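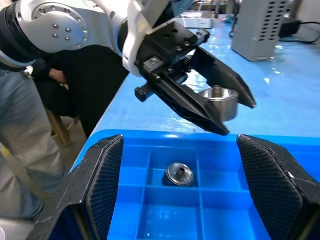
Main page | Contents | Recent changes | Random article | Help

Cilum (software)

Cilum is a motion coordination and task planning program for robot cells in which two arms share one work area. It was developed at the Brullalach workshop under the direction of Dagmar Doležal and is maintained by Kadlec, a small engineering firm. The program is used mainly for sorting, kitting and part transfer. Version 4 was released on Jun 26, 2020.

Background

Cilum grew out of Skollside, an earlier scheduler that treated each arm as a separate machine. Skollside divided the table into fixed zones and allowed only one arm to enter a zone at a time. The method was safe but slow, and it could not handle tasks in which both grippers had to work over the same container. Doležal began a replacement in March of the year before the first release. The zone tables were dropped, although the Skollside file format for describing bins and trays was kept and is still read by current versions.

Design

The software is divided into a perception service, a planner and a control layer. Each runs as its own process and can be restarted without stopping the others.

The perception service combines images from fixed cameras with images from cameras carried near the grippers. It estimates the position of each part and the layout of any bin it has been told to expect. Shiny metal parts are a known difficulty. Polished surfaces pick up reflections from overhead lights, and a round part may offer few edges from which its rotation can be judged. Cilum handles such parts by fitting the outer rim first and then searching for a central hole or post. Bins with thin dividing walls are stored as a grid of cells, and each cell is marked as free, filled or unknown.

The planner chooses which arm will act and in what order. A typical transfer has one gripper holding a part over the table while the other waits, open, near the bin. For every step the planner reserves a volume of space for the moving arm, including the full length of its fingers, and releases the volume as the arm leaves it. Reservations are checked 20 times per second. If two of them overlap, the arm with the lower priority slows down and, if necessary, stops.

The control layer turns planned paths into joint commands and watches finger force during a grasp. Force limits are set for each part in a plain text file. A part with a thin outer wall is normally given a lower limit than a solid one of the same size.

Operation

Tasks are written as short scripts made up of named actions, among them "pick", "hold", "hand over", "place" and "retreat". An operator can step through a script one action at a time, and every action is recorded in a log together with the camera images used to plan it. Logs may be replayed against a newer version of the planner to compare its choices with the original ones. Kadlec recommends this test before any upgrade.

Version history

Version 1 supported a single model of arm and required hand-measured bin positions. Version 2 added the grid model for divided bins. Version 3 moved the perception service into its own process. Version 4 introduced shared space reservation in its present form and cut the planning time for a standard transfer by nearly 7 percent compared with the previous release.

Limitations

Cilum does not plan for more than two arms. Cables and other flexible objects are not modeled and must be covered by keep-out volumes drawn by hand. Parts that lie on top of one another in the same cell are reported as a single object, and the script must state whether such a cell is to be skipped. Detection of people near the cell is left to separate safety equipment, and the manual states that the program is not to be used as a protective device.

See also

Skollside
Bin picking
Grasp planning
Motion planning

Contact the editors | Copyright and terms of use | Back to top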